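Clodent gopher trap log, README

Pocket gopher trapping records from two properties, the Barrios orchard and the Reltside hay field. One row per trap per check. Kept by Begoña Barrios (orchard) and Trinidad Arroyo (Reltside). Typed up from paper cards so expect some mess.

Read this before you sort or average anything.

What's in the folder

checks.csv is the main table. One line each time somebody walked up to a set trap and looked.
sets.csv has one line per placement, with the tunnel info.
mounds.csv is fresh mound counts by row. Orchard only, Reltside never got done properly.
cards/ is scans of the paper cards. Some are muddy. If the csv and the card disagree, go with the card and tell Trinidad.
old/ is the first try at typing these in. Don't use it. Kept for the notes column.

Columns in checks.csv

set_id: matches sets.csv
site: B for Barrios, R for Reltside
round: month name only, lower case
time: morning or evening. Blank means the person forgot to write it down
result: caught, sprung, plugged, nothing, gone
bait: nearly always none
notes: whatever was on the card, spelling left alone

"sprung" means the trap went off and no gopher. "plugged" means dirt pushed up against the trap, not sprung. Those two got mixed up a lot in the early cards and there is no good way to sort it out now. If you need just a yes/no, use caught vs everything else and leave it there.

"gone" means the trap wasn't there. Usually a coyote or a dog, sometimes the mower. Wire and flag everything, please.

Columns in sets.csv

set_id, site, row, tunnel, depth, trap, facing, flag

tunnel is main or lateral. Main runs are found with a probe, laterals are the short ones that go up to the mound. Begoña sets almost all mains, Trinidad likes laterals when the ground is hard. So site and tunnel type are tangled together, do NOT compare catch rates between sites and call it a soil effect. People have asked.

depth is in inches, to the floor of the tunnel. Measured with a marked stick, so whole numbers.
trap is pincer or box. Box traps only at the orchard.
facing: traps go in pairs in a main, one each way. The 2 sets in a pair share a number and end in a or b. Laterals are single, no letter.
flag is the flag color. Not important but it helps when matching to the cards.

How the checks were done

Traps checked morning and evening while set. Left in place up to 2 days with nothing, then pulled and moved. Hole covered with a board or a clod so no light gets in, except Trinidad left some open on purpose to see if the draft brought them in faster. Those say "open" in notes. Not enough of them to say anything.

Probe every row before setting. In the orchard that means down the tree line first then the middle. At Reltside it was wherever the fresh mounds were, so not a real sample of the field. Fan shaped mound, plug at the low side, probe back from the plug side. If the mound is round with the plug in the middle it's a mole and we skipped it. A couple of moles got in the table anyway, notes say "mole", result is "caught". Filter those out.

Rain. When it poured the checks stopped and some traps sat longer than they should of. December is bad for this. Those rows have "late" in notes.

Known problems

Row numbers at the orchard changed when the old plums came out at the Pruverlow end. Cards before that use old numbers. rownames.txt has the lookup, it's mostly right.

4 cards are missing, all Reltside. Probably went through the wash. Those set_ids are in sets.csv with no checks, so an outer join will give you blanks. Not a bug.

Set IDs start at 50. The ones below that were practice sets and we threw them out.

Excel turned some of the row labels into dates. Fixed the ones we saw.

"nothing" and blank are differnt. Blank means not checked.

Not in here

No poison, no gas, no dogs. No owl box data, ask Begoña, she has a notebook going. Nothing on ground squirrels. No map coordinates either, both places are people's homes and we'd like to keep it that way.

Use

Free to use for whatever, just say where it came from. Check your own state rules on trapping before copying the method. Wear gloves, the pincer ones bite.

To do

finish the mound counts
rescan the muddy cards
column for soil moisture?? even wet/dry would help
get Trinidad's spring cards off her fridge

Changes

Fixed the a/b letters in the orchard pairs. Dropped the bait_type column, it was empty. Added rownames.txt.

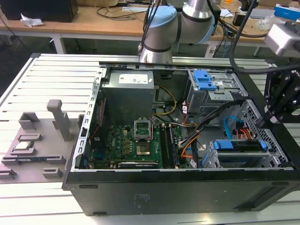
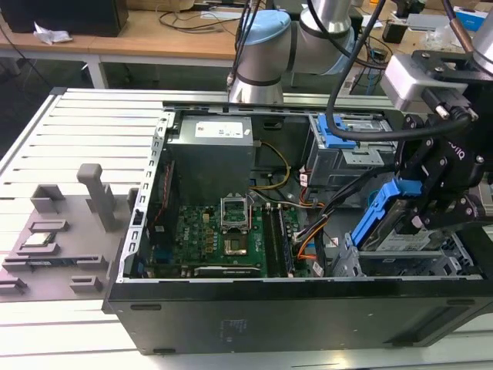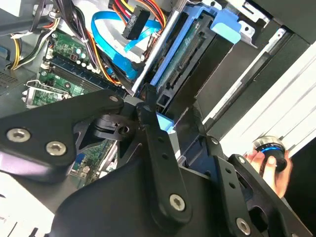 Desktop computer, case open.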